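Workshop notebook, July, a little after nine in the evening

Back to the Brineck job at last, and I have to say I've missed it. The second dye bath for the linings was mixed this afternoon with 300 grams of the Rulora powder, which is a touch more than last time, as the June batch came out so thin and grey that I could hardly bear to hang it up. I let it stand with the lid on while I had my tea (two cups, it was that sort of day) and gave it a good stir every so often. The colour on the test strip looks lovely and deep so far, though I know very well that it will drop back once it has been rinsed and dried, so I'm trying not to get too fond of it. 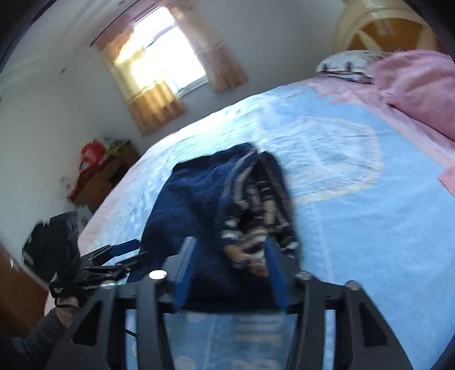

The other thing I wanted to get down before I forget is the salt. The Vachon notes say to put it all in at the start, and I've always done as I was told, but this time I split it into two lots and the strip seems much more even along the fold. It may only be the softer water, of course! I've kept a piece from each bath, pinned to the back page, with 179 written on the old one and 523 on the new.

Still to do: rinse until clear, weigh the spare wool, and ring Bimano about the tub with the cracked tap, which is dripping again as I write.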